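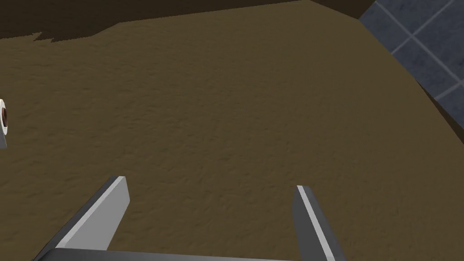

Why my wrist view was useless for two evenings

I promised to write down what I learned about the camera part of my planner, so I will do it before I forget. My simulated kitchen is the same one as in the earlier posts: a two-armed robot, a long counter, small things to pick up. The planner is called Premden and the perception part is Hasico. I write both in my free time, so please do not expect much documentation.

The wrist view is what you get when the arm hovers with open fingers. Between the fingers there is only brown surface, and at the left edge a bit of something with a white rim. For a person it is easy to say "go left". For Hasico it was a disaster. It found no object in the middle, so it reported an empty target, and Premden planned the same approach again. And again. One run made 355 plans before I stopped it.

At first I blamed the detector. I spent one evening on the threshold and made everything worse, because then the mottled texture of the surface was also "an object". The second evening I printed the poses with their time stamps and compared them by hand. The wrist pose was read 36 milliseconds after the picture was rendered. When the arm stands still, this does not matter at all. When the arm is moving, each detection is placed a little wrong, and after some merging the target has moved away from the real thing.

The correction is small. Each picture now carries the pose from its own render step, and the merging code refuses any picture without one. I also changed what "empty" means. Before, an empty view deleted the target from the list. Now it only lowers the confidence, and if something touches the border of the picture, the planner must first make a short sideways look. Demyd Hrynyshyn suggested this border rule to me in December and I did not listen, so I thank him now.

The wider view still helps me a lot when I check the results. I turn on both and compare the list from Hasico with what I can see on the counter.
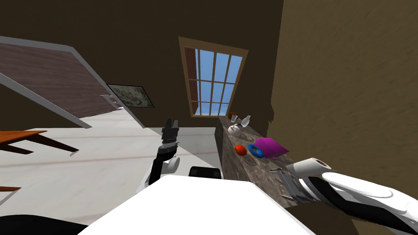 The wider view, with the right gripper near the white roll. The horizon is tilted, so do not trust your feeling for "up".

For the tilt I use the gravity direction from the simulator. I know that this is cheating a little – a real robot would need to estimate it – but I want to solve one problem at a time.

Thin things are still difficult. The flat utensil near the front edge of the counter gives very few points, and the merging step likes to throw them away as noise. I have set the limit at 900 points for the cloth and much lower for metal, but a limit for each kind of object is ugly and I would like to remove it. If you have done this in a better way, write to me. Next I will try to make the sideways look shorter.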